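# The Black One with the White Trim

The ad I answered said "costume storage, light folding, free coffee." I'd been out of work since January, and I am a person who can be talked into almost anything with coffee, so up the stairs I went, eleven minutes early, with my good shoes on.

Liette Vachon opened the door with pins in her mouth. She didn't take them out. She pointed at my shoes, then at a pair of slippers, and I understood I was hired.

The Celener Players had closed their last show the night before and everything the cast had worn was coming back in bags. Heaps of bags! Plastic ones, pillowcases, a suitcase with a broken wheel. My job was to get each piece out, find its name on the list, fold it and put it back where it lived. There were 256 pieces on the list. I'd never folded 256 of anything in my life (ask my mother).

"Sleeves first," Liette said, once the pins were out. "You always want to fold the body first. Everybody does. Then the sleeves come out the bottom and you look like a fool."

I did look like a fool, for most of the morning. I folded a cape into something like a baguette. I folded a nun's habit so badly that she took it away from me without a word and went to stand by the window with it. But I got through the vests, and the aprons, and fifteen identical gray shirts from the factory scene, and by lunch I was feeling pretty pleased with myself and a bit too chatty.

Then I pulled out the black one.

It wasn't much to look at, just soft black fabric with a thin line of white trim running along one seam. I spread it across the round table, on top of those pale printed leaves, and went to find it on the list. Black gown, no. Black coat, no. Black tunic (torn), no, and anyway it wasn't torn.

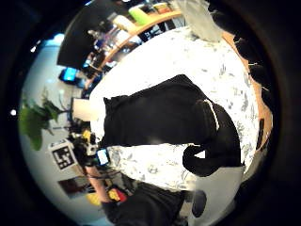
## What Liette Said

"Where did you get that?" she asked.

I told her it came out of the bag, same as everything else. She put down the nun's habit and came over, and she laid her hand flat on the fabric the way you'd settle a nervous cat.

"That's Brittany's," she said. "Brittany MacDonald. She wore it in *Ziveck* and then she walked off with it. I wrote her two letters about it. Two! I was not polite in the second one."

"When was this?"

"Before you could tie your shoes."

So of course I went back through the bag, and down at the bottom, under a balled-up pair of tights, I found an envelope. There was a card in it with a sailboat on the front. Inside it said, *You were right about the trim. I was wrong about the rest. B.*

Liette read it standing up and then she read it again sitting down. I made the coffee, which I guess was free for me to make, and I kept my mouth shut for once.

After a while she pulled the list toward her and wrote a new line at the very end, pressing hard. She didn't tell me what to call it. She wrote *black, white trim, returned*, and slid the pencil over to me.

"Go on, then," she said. "Sleeves first."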